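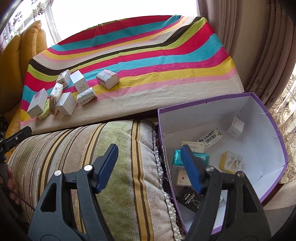 Grandpa's corn sheller, anyone else restored one?

toledo_tinker
Posted Wednesday, 6:40 am

Hi all! Long-time reader, first real post. I finally hauled my grandfather's hand-crank corn sheller home from the old place outside Toledo and I am so excited I can hardly type. He bought it used when he was first married, and then he couldn't leave it alone, so the feed throat has been cut wider and there's a second spring on the pressure plate that he bent himself. It'll take the fat ears that jam every other sheller I've tried!

The crank is frozen solid. Cast iron body, painted over at least once. I've had penetrating oil on the shaft since Sunday. Do I keep waiting or go to heat? And should I strip the paint?

muddyboots
Keep waiting! I had one sit for 2 weeks before it let go, and then it spun like new. Oil it morning and night, tap the shaft end with a brass hammer, walk away. Heat on old cast iron scares me. I cracked a flywheel that way and I still think about it.

Rehema Nyamweya
What a great thing to have in the family! My uncle had a sheller bolted to a crate and all of us cousins fought over who got to turn it (and then fought harder over who had to pick up the cobs).

I'm going to disagree on heat though. Gentle and even is fine. I use a heat gun, never a torch, and warm the whole hub slowly. I've freed plenty of pumps and one very stubborn grain mill that way. Cracks come from heating one spot fast.

toledo_tinker
Heat gun I can do! How warm are we talking?

Rehema Nyamweya
I keep the hub under 139 degrees the first time, then more oil while it's warm so it creeps in. Repeat a few evenings.

muddyboots
139 won't do a thing to rust, that's a hot cup of coffee. You're just making the oil runnier.

Rehema Nyamweya
Runnier oil is the whole idea :)

nosska_farm
Mostly here to say DON'T strip the paint! If he painted it, that's part of the story. Wash it with dish soap, wax it, done. We run 100 acres and everything in the shed has some relative's paint on it, and I love every ugly green drip.

fencepost_ed
Have to go the other way. Paint hides cracks, and if kids are going to be cranking this I'd want to see bare metal around the crank hub and the legs. Strip those, leave the rest alone.

nosska_farm
OK, that I can live with.

toledo_tinker
There's a patch by the hopper where he scratched our cow's name, Muna, with a nail. That patch is staying no matter what.

fencepost_ed
Well now you have to keep it. What are you planning to shell?

toledo_tinker
Popcorn and a flint corn for meal! And the chickens get whatever flies across the barn. A guy at the swap meet offered me 800 for it as is and I didn't even let him finish. I want to hear it run.

muddyboots
Good for you. Check that second spring before you load it up, the old bent ones can let go.

toledo_tinker
Update from the barn, 9 pm: it moved! Maybe a quarter turn, with a groan you could hear from the road. I did the heat gun AND the brass hammer so you can both take credit. More oil on tonight.

Rehema Nyamweya
Yes!! Work it back and forth, don't force it around. And save me some of that cornmeal.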